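Storing garter stitch blankets – bins or shelf?
Knitting & Crochet > Finishing and Care

werari_knits
I have a striped garter stitch blanket in green, hot pink and royal blue, with some yellow further in. Worsted weight acrylic. It has been on the back of the couch all winter and I want to put it away until next fall. I bought white plastic bins for this. My sister says plastic is bad for yarn and I should use a shelf. Which is it?

Maite Bravo
Bin is fine for acrylic. Wash it first and let it dry for a full day longer than you think it needs. Garter holds a lot of water in the ridges.

makwood58
I disagree with the bin. I had two wool throws in plastic over one summer and they came out smelling like a basement. I use old pillowcases on a closet shelf now.

Maite Bravo
Wool is a different case. She said acrylic.

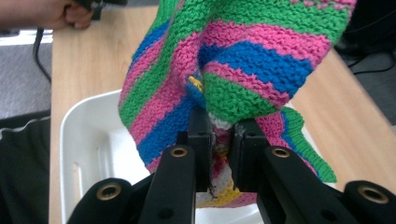 werari_knits
The other thing is folding. Garter is so stretchy that when I pick it up by one end the whole thing gets longer, and the stripes never line up when I fold it. Is it OK to just lower it in loose?

Ekene Ugwu
Loose is fine. I stopped folding mine in thirds after I got a crease across the middle that took two washes to come out. Support the weight from underneath when you lift it and don't hang it, ever. Mine used 1325 yards and it is heavy.

makwood58
Loose takes up twice the room. Roll it. No creases and you can fit two in a bin, if you insist on a bin.

Ekene Ugwu
Rolling works for small ones. A full size one turns into a log and the lid won't close.

Somtochukwu C.
Check the ends before it goes in. I put one away with loose tails at the color changes and they had worked out by April. Weave them back along the ridge in the same color, a couple of inches each.

werari_knits
Thanks. I'll wash it again, fix the tails and put it in loose. Leaving the lid cracked for the first week.

makwood58
Still think you want the shelf – but let us know how it smells.

374 views
9 replies

Related threads
Blocking acrylic: steam or wet?
Cedar blocks vs. lavender bags
Joining stripes without a bump
How many skeins for a queen size?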